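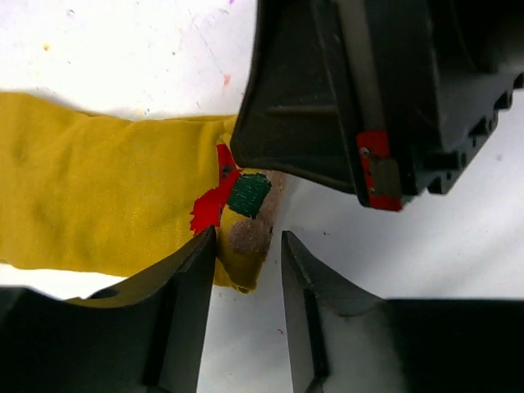

穴をふさぐのはわかるけれど、しみの横にまで布を当てるのはどうしてなのか、という質問が、3月の回の感想用紙にありました。いい質問だったので、そのまま次の回の題材に使わせてもらいました。答えは参加した人の数だけ出てきて、しかも互いにまるで食い違っていて、こちらは書き取るのに必死でした。しみは隠せるなら隠したい、いや残したまま隣に色を置くほうが布が元気に見える、そもそも台所で使う布にしみがあって何が悪い、と話が止まらず、針を持つ手のほうが止まってしまったくらいです。

マグラヤ布直し室 中間報告
ラルウッド基金 暮らしの手仕事助成ご担当 御中
2020年4月17日

助成をいただいてから最初の報告になります。書きたいことがたくさんあって、いつもの事務連絡よりだいぶ長くなりました。お時間のあるときに読んでいただければ幸いです。

1 今期にやったこと

布直し室は、家で使い古した布を持ち寄って、当て布や刺し縫いで直し、もう一度使うための集まりです。場所はこれまでどおりガセロ会館の二階をお借りしています。今期は通常の会を18回開き、持ち込まれた布は1,514枚になりました。申請書を書いたときには、正直なところこの枚数は想像していませんでした。衣類は少なめで、台ふき、ふきん、手ぬぐい、座布団の側、エプロンのひも、名前のつけようのない端切れが大半です。

うれしかったのは、「捨てる前に一度見てほしい」という持ち込み方が増えたことです。始めた頃は、思い出があって捨てられない布ばかりでした。最近は思い出も何もない、ただの黄色いふきんが普通に届きます。私たちはこのただのふきんが大好きで、届くたびに机のまわりに人が集まります。失敗しても困らない布は、いちばん思い切ったことができるのです。

2 当て布の色について

申請時の計画では、元の布に近い色を選んで目立たなく直す方法を中心にするつもりでした。ところがやってみると、近い色というのは難しい。からし色の布に手持ちの黄色を当てると、たいていどちらかがくすんで見えます。何度か試して、いまは離れた色を使うことを先に教えています。

冒頭の写真のからし色の布は、その流れの中のものです。縁のぎざぎざした真っ赤な布と、角が少し丸い深緑の四角が隣り合っていて、緑のまわりには茶色がかったしみが広がっています。赤の縁のぎざぎざを見て、ここは折り込んだほうがいいという意見と、絶対にこのままがいいという意見が出ました。私は後者です。緑のほうがきちんとした四角なので、隣が暴れているくらいでちょうどいい! と会でも言ってしまい、少し笑われました。

しみについては、冒頭の質問のあと、方針をひとつに決めるのをやめました。洗って落とすところまでは各自の家でやってもらい、それでも残ったものは持ち主が決めます。隠す人には大きめの当て布の裁ち方を、残す人には色の合わせ方を案内します。手引きの初稿では「しみは当て布で覆う」と一行で済ませていたのですが、ここは書き直しました。茶や紫に寄ったしみには緑がよく合います。理屈は説明できないのですが、並べてみると驚くほど落ち着きます。

3 材料と道具

当て布は、寄付でいただいた端切れを色別に箱に分けて使っています。赤と緑はよく出て、灰色と水色はいつも残ります。目の詰んだ、手触りに少しざらつきのある布は針が通りにくいかわりに角がきれいに出るので、四角く当てたい人に勧めています。薄手の布は裁ったそばからほつれてきますが、それを模様として使う人も多く、ほつれ止めを塗るかどうかは選べるようにしました。

糸は助成金でスルトゥツカの綿糸をそろえました。色が多いのがとにかく楽しく、糸の引き出しを開けただけで満足して帰りそうになる方もいます。赤系はもう買い足しが必要です。針は予定より太いものが人気で、細い針は次期の購入から減らします。

作業台は天板の白いものを出しています。糸くずや布の粉がよく見えるので、片づけには都合がいいのですが、色鉛筆やチャコの跡も残ります。端のほうにはこすれた筋もついてきました。会館の備品ですので、次期は下に敷くものを用意する予定です。予算の組み替えは不要で、消耗品の範囲に収まります。

4 うまく進んでいないこと

記録が追いついていません。直す前と直した後の布をどちらも写真に残す計画でしたが、会が始まるとみなさんすぐに縫い始めてしまい、直す前の姿がない布がたくさんあります。受付で先に一枚撮る手順に変えたところ、今度は受付に列ができました。いまは受付の台を2つに分け、片方を撮影だけに使う方法を試したところまで来ています。これは続けたいと思います。

手引きの冊子も遅れています。当て布の留め方、角の始末、刺し縫いの三章は原稿がありますが、しみの章が先に述べた理由で書き直しになり、図も描き直しています。特に苦労しているのが、しわの寄った布をどう平らにして裁つかという図です。くしゃくしゃのふきんを前にすると、言葉では「軽く手で伸ばして」としか書けません。端がすぼまって束のようになった布は、伸ばしたつもりでも戻ってきます。霧吹きを使う方法と、重しをのせて少し置く方法の両方を載せることにしました。

また、集まっての会は3月の終わりから休んでいます。再開の時期はまだお知らせできません。その間、布と糸を封筒で送り、各家庭で直したものを送り返してもらう「封筒の会」を始めました。封筒には当て布を2枚、糸をひと巻き、それに簡単な図を入れています。図はすべて手描きで、描いた人によって手の向きが違うのはご愛嬌です。戻ってくる布には手紙が添えてあることも多く、これが本当におもしろいのです。針を持ったのは学校以来という方から、ふきん一枚に四日かけたという便りが届きました。縫い目は大きく曲がっていて、とてもいい布でした。

5 次期の予定

次の期には、次のことを進めます。

封筒の会を続け、会が再開したあとも残すかどうかを決める。来られない方からの申し込みが予想以上に多く、私は残したい。
手引きの冊子を刷る。しみの章は、隠す場合と残す場合を見開きの左右に並べる。
直した布を半年使ってもらい、当て布の縁がどうなったかを見せてもらう。ほつれたまま当てた布と折り込んだ布の違いを、冊子の改訂に生かしたい。
余っている灰色と水色の端切れの使い道を考える。よい案があればぜひお寄せください。

会計の内訳は別紙のとおりです。会館の使用料が休会の分だけ余り、封筒と切手の費用が当初の予算にない支出になっています。この分を使用料の残りから充ててよいか、ご判断をお願いいたします。お返事をいただくまでは、手持ちの切手で発送を続けます。

戻ってきた布のうち、持ち主の許可をいただいたものは、ガセロ会館の廊下に掛けさせてもらう約束になっています。会館が開いたら日程をご連絡しますので、お近くにいらっしゃる折にはぜひご覧ください。触っていただいてかまいません。

マグラヤ布直し室 事務局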